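Print | E-mail this page

Half-Hourly Meter Data in a Shiny App: What We Built and What We Changed
Speaker notes, November 22, 2024

Opening

Say who I am and what the app does. Notero shows electricity use for the public buildings in Flometon. There are 228 buildings in it: schools, libraries, the bus garage, the pool, a lot of small offices. Each one has a Gromano meter that writes a reading every 30 minutes. The data set I am using today covers 306 days.

Ask how many people have built a Shiny app before. If most hands go up, skip the part on reactivity and go straight to the data.

The raw files

One CSV per meter per month. Column names changed in September, when the meter firmware was updated. "kwh" became "energy_kwh" and the time stamp moved from local time to UTC. We did not notice the second change for a while. The evening peak in the school buildings moved and we thought it was the after-school programs.

Show the plot with the shifted peak. Leave it up long enough for people to read the axis.

Lesson for the room: store everything in UTC, convert only when you draw the chart, and write down which files came in which way. We keep a small lookup table with one row per file. 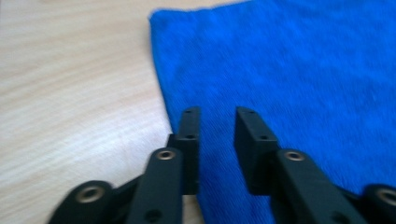

Missing readings come in two kinds. A short gap is one or two missing half hours, and the meter usually sends the total in the next reading. If you fill the gap with zeros you get a dip followed by a spike. We spread the total evenly over the gap and flag those rows. A long gap is anything over a day. We leave those blank. The line on the chart breaks, and users have told us they prefer that to a straight line drawn across nothing.

Show the code for the gap rule. It is a group_by, a lag and one if_else. Do not read it aloud.

Comparing buildings

Total kWh puts the pool at the top every time. Dividing by floor area helps, but the floor area figures come from an old property list and some are plainly wrong. The Baert Street library was listed with the area of its front room only, so it looked like the worst building in town.

What we use now is the night load: the average between midnight and 4 a.m. divided by the average during opening hours. It needs no floor area. A high number means something is running when the building is closed. It could be a server room or a walk-in freezer, so a high number is a question to ask the building manager and no more than that.

Mention that night load does not work for the bus garage. The buses charge at night. We took it out of the ranking and put a note in the table.

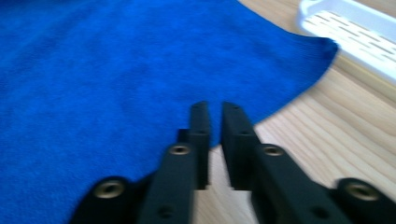 Corinne Haldvik

Weather

People always ask about this, so cover it before questions. We join daily mean temperature from the nearest station and fit a simple line for each building: daily use against degrees below 60 F. Buildings with gas heat have an almost flat line. Buildings with electric heat have a steep one. For a few buildings the line told us the heating type in our records was out of date.

We tried a more complicated model with wind and sun. It fit slightly better and took much longer to explain. Dropped it.

Speed

The first version read all the CSV files at startup and people closed the tab before it loaded. Version 2 keeps the data in Parquet files, one per building, and reads only what the user picks. The overview page uses daily totals that are worked out overnight.

If the network in the room is bad, use the screen recording. It is in the same folder as the slides.

Live demo

1. Open the overview, sort by night load.
2. Click on Baert Street. Show the corrected floor area.
3. Change the date range to September. Point out the flagged rows.
4. Download the table as CSV. Open it.

Leave time for questions. Likely ones: can the public see it (yes, daily totals only), does it do gas (no, those meters are still read by hand), is the code available (the gap rule and the weather join are, link on the last slide).

Contact | Copyright 2024 | Back to top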